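Bimanual sock task: policy freezes right before the clip. Chunking problem or perception problem?

Cinville Robotics Forum > Software > Learning and control

clothespinned
Posts: 216

OK so I've been stuck on this for a while and I need other eyes on it. Two arms, wrist cameras on both, hanging socks on one of those plastic drying racks with the clips. I'm training with Pereo (imitation learning, action chunks, nothing exotic) and the data is 2,676 teleop episodes.

Picking from the basket is great. Carrying is great. Then the arm gets a few centimeters from the clip and just hovers there, wobbling, until the episode times out. It does it on maybe half the runs. Loss curves look lovely, naturally. Has anybody seen this?

tf_tree_hugger

Classic pause problem. Your operators slow down before the clip to line things up, so the data is full of frames where the arm is basically still and the policy learns that still is a fine answer. Trim the near-zero-velocity frames and retrain before you touch anything else.

marmot_ik

Disagree, or at least I wouldn't start there. If you trim every slow frame you also trim the squeeze on the clip, and that's slow on purpose. I did this on a zipper task and ended up with a policy that moved beautifully and never closed the gripper. What's your chunk length, and how much of each chunk do you execute before you replan?

clothespinned

Chunk is 50, I execute 5 and replan. I went short because the rack swings a bit when you touch it and I wanted it to react.

marmot_ik

Well there you go. Replanning every 5 steps means that near the clip you're flipping between "go in from the left" and "go in from the right" over and over, and the average of those is hovering. Try executing 25. It'll be less reactive, sure, but it'll commit to something.

tf_tree_hugger

Or blend the overlapping chunks and keep the short horizon? Tian has a smoother built in, you don't even need to write it.

marmot_ik

Blending two different modes gives you the hover again, only smoother :) I like Tian for a lot of things but not for this.

lowpass_lou

Can I ask the boring question, are your camera timestamps any good? We had a stall just like this and it was the wrist stream lagging the joint states. Free-space motion hides it. Contact doesn't.

clothespinned

Checked that this morning! Left wrist is fine, right wrist lags by roughly 2 control ticks. Not nothing, but it hovers with either arm, so I don't think it's the whole story.

I also went through a pile of left wrist views from the hanging phase, and I'm starting to think marmot_ik and lowpass_lou are both a little bit right.
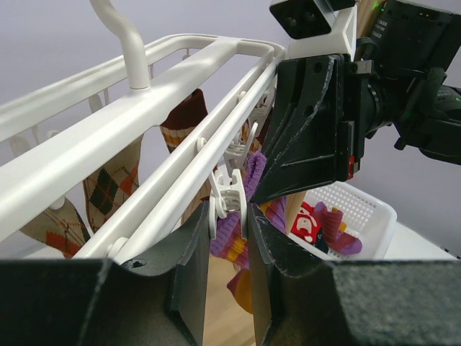

My encoder resizes everything down before it sees a pixel, and a white clip on a white rail turns into mush at that size. So the policy probably can't tell which clip it's going for, and then the short replanning lets it change its mind forever. Does that sound crazy?

lowpass_lou

Not crazy at all. White on white against a pale wall is rough. I'd crop between the fingertips and feed that in as a second view at full resolution. It's a cheap change.

tf_tree_hugger

Or buy a rack with blue clips, lol. Works until someone hands you a white one, I know, I know. But as a one-evening test of whether it's perception, it's hard to beat.

marmot_ik

Tape on the clips would do it too. Just don't change the tape and the chunk execution in the same run or you won't know which one helped.

clothespinned

Too late, I queued both — but as separate jobs, I promise. Execution at 25 with the old encoder, and the crop view with execution still at 5. Fixed the right wrist offset in the Rarnard config for both so that's out of the way.

clothespinned

Update: execution at 25 hardly ever hovers now, but it misses the clip more and pinches the rail. Crop view still hovers sometimes, and when it goes in, it goes in clean. Combining them tonight.

marmot_ik

Post the eval split by sock if you can. I'd bet on the thick ribbed ones being worse.

tf_tree_hugger

And I still want to see the version with the slow frames trimmed, even if I'm wrong!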